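**24th October**

Hello again, friends of the Plostovmont clinic!

I'll start with the flu and the colds, because that's what everybody asks me about at the bakery. Yes, it's going around. We had a quiet September (lovely, I got my desk cleared for once) and then the phones woke up all together. Mostly it's coughs, sore throats and that heavy, achy tiredness that puts you on the couch for a weekend. A few people have tested positive for COVID, and a few more have had the stomach bug, so please keep washing your hands with real soap. Gel doesn't do much against that one.

Wanda Thibodeaux is running the flu shot sessions again this year, and she gave 72 shots at the first one, which is a record for us! Her arm was more tired than anybody's. There are 2 more sessions to come, both in the front room, and you can book at the desk or by phone. You can get your COVID shot at the same visit if you're due for one. I had both together, one in each arm, and I was a bit grumpy the next morning and fine by lunch.

If you're coming for a shot, wear something with sleeves that roll up. I say this every year and every year I turn up in a tight sweater.

Now, the night line. A lot of you told us the recorded message was too long, and you were right, I timed it and it was nearly 2 minutes before you got to a person. Ilari Keskinen has recorded a new one and it's much shorter. You'll hear the emergency advice first, then press one for the nurse. Chest pain, trouble breathing, a child who's very hard to wake: skip us and call 911.

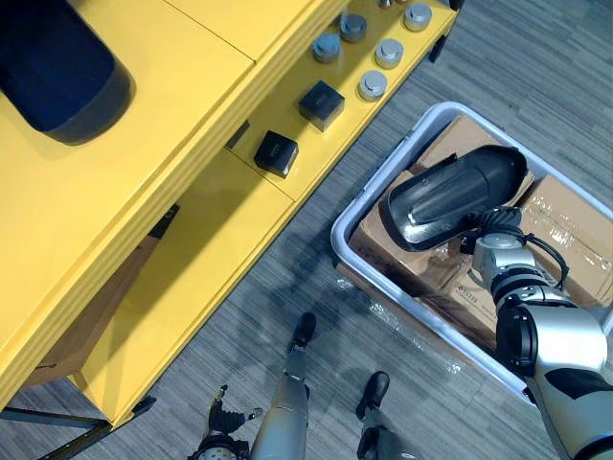
While I'm on the subject of phones, please check that we have your current number. Kenji Bellamy spent most of an afternoon calling people about test results and got a pizza place, a fax machine and somebody's very patient ex-husband. You can update your number at the desk, or just tell whoever picks up next time you call.

Leilani Rosenthal is putting together a wall display about the clinic's early years, and she's after anything from 1942, when the first nurse set up over the hardware store on Brunura Street. Photos, letters, old appointment cards, she'll take it all, and she'll copy it and give it right back. Everett Sorensen has already brought in his grandmother's vaccination card, with the ink still nice and dark.

Masks are in the basket by the door if you're coughing. Take one for the ride home too, and if you're feeling really rough, call before you come in and we'll bring you through the side entrance.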